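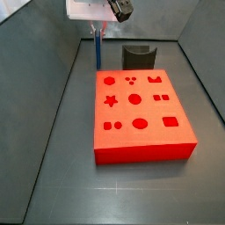 Gastutholm Bench Set
Shape-sorting board, cradle holder and grey work bin, with the empty-hand method notes

Home / Bench equipment / Sorting and insertion / Gastutholm
Made to order in Nenton by Zawadzka
Usual wait: a little over a month, longer if you order in September when the universities all come back together

Overview

Most of us have watched a toddler with a shape sorter, and anybody who has tried to teach a robot arm the same game will know how quickly it stops being a toddler's problem. The star goes to the round hole. The arm comes down beautifully straight, a finger's width to one side, and presses. You look through the recordings afterwards and can't tell whether the arm chose the wrong hole, or chose the right one and missed, or had the piece crooked in its grip from the start.

The Gastutholm set grew out of exactly that muddle. We were building sorting boards for a small research group down the road from us in Nenton, and they kept coming back with the same complaint, that a score out of so many pieces told them how often they failed and very little about why. So between us we worked out a way of testing the approach by itself, with nothing in the gripper at all, and then we built a bench set that makes the test easy to repeat. The set and the method are sold together, and the method notes are yours to copy and pass about as you like.

How the empty-hand method works

The idea is a plain one and we hope you'll find it rather pleasing. Before the arm is ever given a piece, it's given a hole to go to. You name the hole (star, oval, circle and so on), the arm travels over the board, lowers its open fingers to a hovering height that you've set beforehand, and stops. You record where it stopped and compare that with where the hole is. The arm then goes back to its waiting place at the side of the bin, the board may or may not be turned, and you go again.

Because there's no piece involved, a crooked grip can't spoil the result, and nothing gets jammed or flung across the room either! What you have left is a clean measure of choosing and aiming. Once you're happy with that, you bring in the pieces and carry on with ordinary sorting, and any new failures that turn up are to do with holding and pushing.

The second half of the method concerns where the arm is looking from. A fixed camera above the bin sees the whole board and is very good at telling one hole from another. Its trouble comes late in the approach, when the hand itself gets between the camera and the hole. A small camera at the wrist has the opposite character: it sees little from far off and a great deal up close.
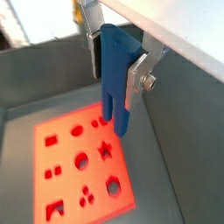
So the notes ask you to run every approach twice, first with the fixed view alone and then with a short pause at hovering height, during which the wrist view is allowed to make one correction sideways and one correction in turn. Only one of each, please. We tried letting it correct as often as it liked, and the arm would dither over the board like somebody choosing a biscuit, and the timings became useless.

What the trial found

The group ran 151 approaches under each condition, with the board set down in 4 headings a quarter turn apart and the holes called in shuffled order. With the fixed view alone, 34 of those approaches stopped over the wrong opening or too far from the right one to have let a piece in. With the single wrist correction added, the number came down to 4, all of them at the two small square holes, which the arm seemed to treat as one wide hole and settle between.

We'd ask you to read those numbers in the spirit they're given. It was one arm, one pair of fingers and one bin, under the same overhead light throughout, and the pass mark was a distance chosen by the people running the trial. A different gripper may do better or a good deal worse. What we do feel confident in recommending is the comparison itself, and the habit of writing down which heading the board was in. Before the trial everybody assumed the star would be the troublesome one, with all those points, and it gave no bother.

What's in the set

The board. A thick red block with nine places for shapes in its top face, laid out in rows of three. Some places have a single opening and others have a pair or a little cluster, and that was done on purpose, so that the arm has to decide what counts as one target. The openings are a deeper red than the lit top face under most lamps, although we'd suggest checking this with your own cameras before you blame your software.

The cradle holder. A black upright plate with a dipped top edge, fixed to a flat base. It serves as a landmark with a known shape, and later on as somewhere to rest a piece between attempts.

The work bin. Dark grey inside, with a matt finish, so there's very little for the cameras to get muddled by. Scuffs and dust will show after a while and do no harm in our experience, but give it a wipe before a long run.

The notes. A printed booklet and the same thing as a file, with the hole names, blank record sheets and a short part on choosing your hovering height.

Arm, gripper, fingers and cameras aren't included.
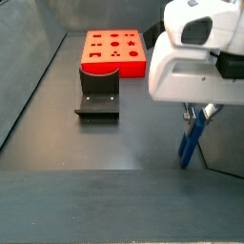 Setting up

Put the bin where the arm can reach every corner of the floor without stretching, and fix it down. Do this first and do it properly, because everything afterwards is measured from the bin. Then choose a waiting place for the fingers, well to one side of the board and low enough that the arm doesn't have to make a great swooping journey each time. The group preferred the right-hand side, though a left-hand start works equally well if you keep to it.

Next, teach the arm the height of the board's top face. Bring the fingers down slowly over a solid part of it, well away from any opening, and note the height when a slip of paper just starts to drag beneath them. Add your hovering gap to that and write it inside the front cover of the booklet, where you'll be able to find it again in the spring.

Place the board and take a reference view from every camera you mean to use. Give the board a quarter turn, take another, and so on until you have the lot. It's dull work and you'll be tempted to do one heading and let the computer work out the rest. Please do them all. Shadows fall differently, and from a low camera the near row and the far row look more unlike each other than you'd think.

Using the holder as a landmark 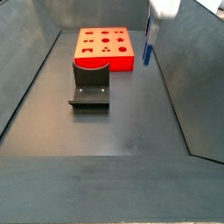 A board with neat rows is surprisingly easy for a vision system to get back to front, particularly when it can only see part of it. The holder is there to settle the matter. Stand it flat against one face of the board, then tell your software which face that is, and it has something dark and plainly shaped to check its guess against. Our usual arrangement for the first session puts the upright right up against the near face with the base plate reaching towards the front of the bin, which leaves all nine places in the top open to a camera looking down from the front, and the two silver screw heads on the base make handy little points to line up on. It does hide the left part of the board's front face, so if your software likes to find the board by its front edge, slide the holder elsewhere and note the change on the sheet.

When you move on to the harder sessions, take the holder away from the board and put it behind, or leave it out of the bin altogether. The booklet gives an order for this. Don't rush to get there; a steady set of results with the holder in its first position is worth having for comparison later.

Care and spares

Wipe the board with a barely damp cloth and let it dry before use. Check the screws on the holder now and then. If an arm comes down too hard and marks the top face near an opening, send us a photograph and we'll tell you whether it matters. Boards and holders can be bought separately, and we keep the drawings for every set we've made, so a replacement will match the one you had.

Ordering

Tell us which arm you have and how much bench you can spare, and we'll write back with a price and a date. Sets are collected from the workshop in Nenton or sent by carrier in one carton. If you run the method and get numbers of your own, we'd be so pleased to see them, good or bad, and with your permission we'll add them to the next printing of the notes.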